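Home Kitchen Safety Check, With My Comments

I do this walk-through every November, before the big cooking season gets going and the oven is on from breakfast to bedtime. It's the same list my friend Leonie Bachmann gave me when I started cooking in earnest, with my own notes piled on top over the years (she would laugh at how long it's gotten!). Print it, scribble on it, skip what doesn't apply.

STOVE AND OVEN

[x] Burners light evenly and knobs turn off with a click
Comment: The back left knob was sticky again. I pulled it off, soaked it in warm soapy water and it's moving nicely now.

[x] Oven door closes all the way
Comment: Fine. I ran a strip of paper around the seal and it held everywhere.

[ ] Range hood filter clean
Comment: Oh dear, no. I make a lot of pan-fried chicken and it shows. Soaking tonight, and I'll come back and check this one off.

FRIDGE AND FREEZER

[x] Fridge at 40 degrees or below
Comment: Right where it should be, even on the top shelf where I keep the marinating chicken overnight. I did move the raw meat down to the bottom in a tray with a lip, so nothing can drip on the salad things.

[x] Leftovers labeled
Comment: Mostly. I found 2 tubs of soup with no date and threw them both out. It hurt, because one was the lemon and orzo that Vangelis Stamatopoulos taught me, but I'd sooner make it again than guess.

KNIVES AND BOARDS

[x] Knives sharp, handles tight
Comment: The little Makris paring knife had a wobble, so it's gone in the drawer until I can get the rivet looked at.

[ ] Separate board for raw meat
Comment: I have one, but it's so scored that it never feels clean anymore. A new one is on the shopping list.

CORDS AND SMALL APPLIANCES

[x] No frayed cords, nothing draped near the sink
Comment: The toaster and the slow cooker both look good. I moved the kettle to the other outlet so its cord doesn't cross the stove.

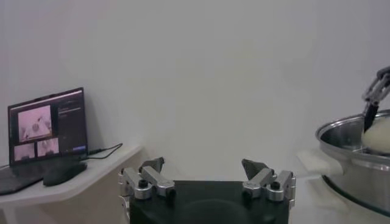 [x] One heavy appliance per outlet
Comment: I used to run the kettle and the electric skillet together and then wonder why the lights went out. Now I boil the water first, pour it into the pot, and only then plug in the skillet.

FIRE

[x] Extinguisher charged and within reach
Comment: Needle in the green. It hangs by the door, well away from the stove.

[ ] Smoke alarm battery changed
Comment: It beeps when I press the button, but I can't remember when I last changed the battery, so a fresh one goes in this week.

Still to do: filter, cutting board, battery, and the paring knife if I get to it before the pies.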